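Community > Automation > Small arms and cells

Push cell keeps losing its zero

Our Torkum arm pushes blocks around a maple board with a plain rod. After 200 cycles it misses the mark. Breltow support says recalibrate. I've done that - twice. What else?

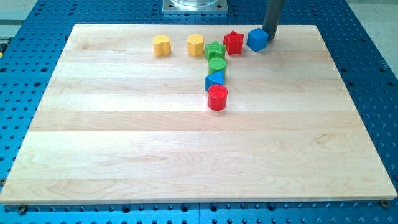

Rod down at the blue cube, board on the perforated table.

Ximena Zepeda
I doubt it's calibration. Wood moves. Check the board bolts, then indicate the rod for runout before you pay for a service visit.
84 people found this helpful

Fender
Get a new arm lol

Mostafa El Sherbiny
Ximena may be right, but I'd want a number first. Touch off on the bare table, run it, touch off again. If the table reading holds, leave the arm alone and look at the board.
3 comments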